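4.2 Changes in the daily work of the packing staff

The second theme in our interviews was the distribution of small tasks after the packing cells were installed. Before the change, a worker at the Rakport site stayed at one bench during the whole shift. She took the parts from a tray, checked them by eye, placed them in the box and closed the lid. After the change, placing the parts was given to the gripper, and the worker became responsible for two cells at the same time. The management described this as a lighter job. The workers did not fully disagree, but they used other words for it. Several of them said that the body is less tired in the evening and the head is more tired.

The site packs small fittings for the firm Kamath. A full order is 4000 pieces, and it is divided into four lots of 1000. In the manual period, the end of a lot was also a natural moment for a pause, and the workers on neighboring benches tried to finish together. This habit disappeared in the first month. The cells do not finish at the same moment, and a worker who looks after two of them cannot leave both. Prakash Bhat, who was shift leader in both periods, told us that he only understood the value of the common pause when it was gone. In October he brought back a fixed break in the middle of the morning, during which all cells are stopped. The output was not discussed with us in detail, and we make no claim about it.

A different kind of change concerns the knowledge of the hands. The experienced packers could feel a burr on a fitting before they saw it. When the gripper takes the part, this feeling is not available any more, and the worker has to judge from the outside. Ella, the name which the workers gave to the first cell, was often spoken about as a colleague with gloves on. One packer explained that she learned to listen to the cell in the way she had listened before to the closing of the lid. Another one said that she still takes a part out of the tray now and then, only to touch it. This was not forbidden, but it was also not written in any instruction, and she preferred to do it when the shift leader was at the other side of the hall.

We also found that care of the gripper became a task without an owner. The supplier, Folimum, delivered a maintenance plan for the drive and the control cabinet. Daily attention to the fingers was mentioned there in one line. In practice the workers looked at the fingers at the start of each shift, together with the surface in front of them, and decided by themselves if the state was acceptable (Figure 3). Of the workers we interviewed, seven had developed a personal rule for this check. The rules were not the same. For one worker, rubbed coating on a finger was a reason to call the technician. For another it was only a sign of age, and she paid attention to the inner faces, where the part is held. 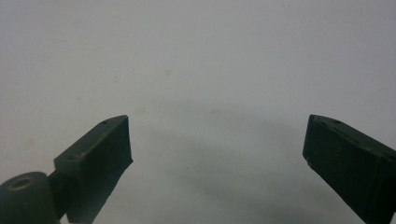 Figure 3. Open gripper fingers with nothing held between them. The coating of the left finger is scuffed along one edge, and faint marks are present on the pale surface behind.

The differences between the personal rules became a problem mainly at the handover between shifts. A worker who had accepted the state of the gripper in the morning could find it stopped by her colleague in the afternoon, and she sometimes understood this as a criticism of her own judgment. In the manual period such a disagreement was about a box, and the box could be opened and discussed. With the cell, the discussion was about a decision taken some hours earlier - and often the person who took it had already gone home.

At the time of our last visit the workers had started a paper notebook, kept beside the first cell. The entries are short and mostly concern the fingers, the trays and the sound of the drive. The technician reads it when he comes, and he has begun to write answers in it. We return to this notebook in Section 5, where we compare it with the electronic log of the cells.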